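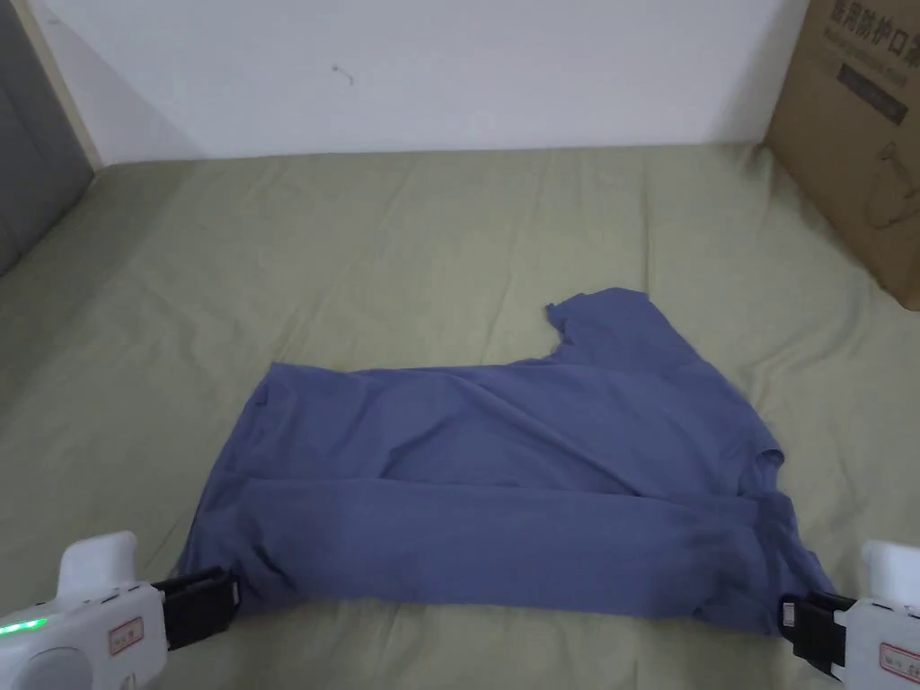
Folding T-shirts: your questions, with our doubts left in

Do I need a special folding method?
Probably not. We have tried 8 of them for the Likville laundry pages, including the one where you pinch two points and flip, and most save less time than it takes to learn them. Turn one long side in, turn the other side in, bring the hem up. If a video promises a perfect shirt in 3 seconds, watch how long the person spends laying it out first.

Does the sleeve go in before the side or after?
After. Turn the side over, then lay the sleeve back along the fold. Plenty of guides insist on the opposite, and we have yet to see one explain why.

Is a bed a good place to fold?
It's what most people have. A bed gives you room, but a soft surface won't hold a crease the way a table does. Pull the sheet tight before you start. The Kragh folding mat is sold as the answer to this – we used one through October and went back to the bed.

Should I stretch the shirt before folding?
A light pull, yes. Hold it at both ends and let the middle hang.
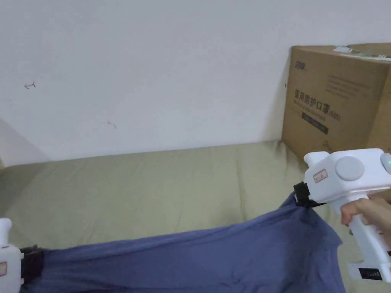

A hard tug is another matter. It drags wrinkles on a slant across the body, and thin jersey can end up with a wavy hem. We don't believe the claim that stretching "replaces ironing." For a shirt you wear around the house it may be enough. For Friday dinner, get the iron out.

Can I fold big pieces alone?
Yes, with patience. Take two corners, let the rest drop, and match the corners before you do anything about the middle. Starting from the middle is how you end up with a bundle.

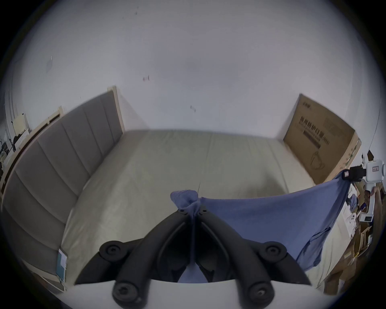
Will folding really save drawer space?
Some. The Sikwood planner says a drawer will hold 100 shirts if you file them upright. We'd like to see that drawer.

How often should I refold everything?
Never, if you can get your clothes out without digging. The Humimthorpe readers' board has 3,838 posts on this question and we found no agreement in them.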